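Sharing a bench with a robot arm: the rules that stick

I've run the tabletop arm sessions at the Trernau makerspace since April, and I still get a little thrill when the thing wakes up and reaches across the table! But I've also picked up a lot of small habits, and as so many of you have asked for them, I've typed them up.

Start with the table. Wipe it down, let it dry, then put out only what the job calls for. Soft, light things are best for beginners: a sponge, a folded cloth, a plastic cup. Nothing with a blade, nothing made of glass, and no drinks (a mug of tea went over a keyboard on my second evening – mine, sadly).

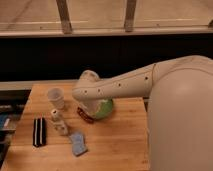

Next, mark your reach line. Run the arm out as far as it goes at slow speed, add 65 cm, and put tape on the floor there. Everyone stays behind the tape while the motors are live, and that includes the person who is "just nudging the sponge back". Pause first, say "paused" out loud, wait for someone to say it back, then go in. It feels silly for one evening and after that you'll catch yourself doing it at the cooker.

Keep the stop button on the side you write with. Test it before every session, with the arm moving slowly and nothing in the gripper. If it sticks, pack up for the day.

Speed is where people get carried away. Our house rule, which came from Rohani Kusuma at the Zendside group, is 13 clean runs at the slow setting before you touch the dial. A run where the arm brushes anything it wasn't sent for isn't clean, so you go back to the start of the count. I grumbled about this at first and now I love it, you learn so much from watching slowly!

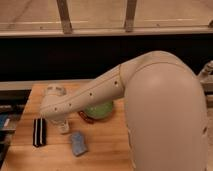
Write it all down too. A cheap notebook is fine: who was there, what was on the table, which setting, anything odd. We're on run 473 and I've gone back through those pages more often than I'd like to admit.

Sleeves rolled, lanyards off, long hair tied back. Watch the elbow as well as the gripper, as it swings out wider than you expect.
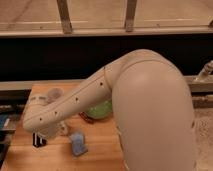
Arm over the table, with the light blue item out in the open.

When you finish, park the arm in its rest position, switch off at the wall and only then clear the table. Sponges go back in the tub by the sink, cups on the rack. If you're coming on 4th June, bring flat shoes and your own notebook.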